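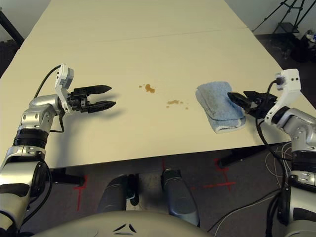 Werkstattbuch Ollosmont, Eintrag vom Freitag, geschrieben von der Frühschicht

So, Wischzelle läuft wieder an! Rechts klemmt das hellblaue Frotteetuch im Greifer, links bleibt offen, den brauche ich erst beim Umgreifen. Die zwei braunen Flecken lasse ich stehen, bis die Referenzfahrt durch ist (bitte nicht wegputzen, danke).

Greiferkraft rechts war auf 100, viel zu viel für gefaltetes Frottee, jetzt fast 7 Stufen runter und das Tuch knautscht beim Anheben kaum noch. Beim Kabel am rechten Handgelenk bin ich unsicher, das hängt mir zu weit über die Tischkante – Clip von Joo liegt in der Schublade, kommt Montag dran oder wann halt Zeit ist. Rote Kreuze am Boden bitte kleben lassen, danach richte ich die Basis aus. Offen: Nullpunkt linker Arm, Finger nachziehen.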